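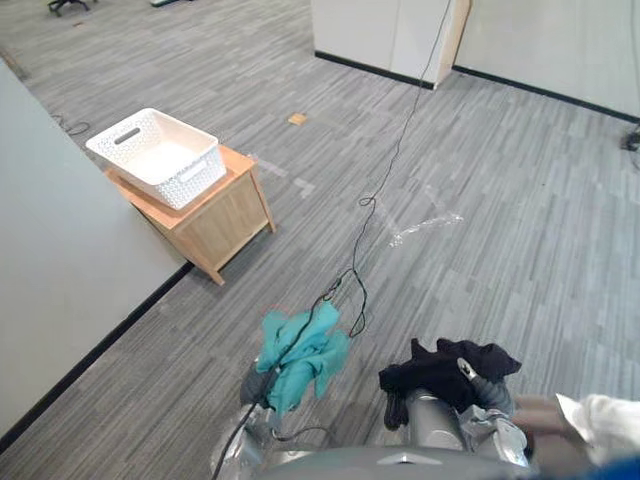

The open day at Undalitz was sold to us as a look at a research result, and the result has a number in it: 1,035 runs of one laundry task, half of them driven by a person, the rest left to the learned policy. The Sastton group wanted to know whether two arms do better when they are trained as one thing or as two neighbors who happen to share a torso. So there is a teal cloth in the left gripper, a black one in the right, and an empty white basket on a small wooden side table, looking a good deal calmer than the visitors did.

We had come over from Greenberg on the early bus and were given coffee and a handout. The handout said the jointly trained version finished 6 points ahead on success rate. A line further down said this held only after the first 1,000 runs, in type I would call modest.

The method is simple enough to tell a bus driver, and I did. Both arms share one plan, and every 2 seconds the plan is thrown out and made again. The older Clavberg setup kept its plan to the bitter end – a habit I know from family vacations.
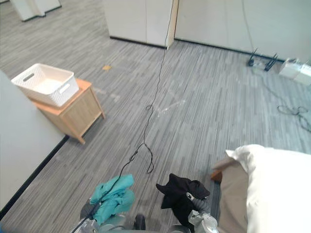

Page last changed: 08/08/2025

Questions ran long. Someone asked why cloth, and the answer was that cloth never crumples the same way twice, so memorizing gets you nowhere. Both pieces were well bunched up in the grippers. My own question was about the cable crossing the carpet and the teal cloth, and whether the policy treats it as part of the laundry. They have no figures on cables yet. A second report is planned for February, and I have put my name down for the bus.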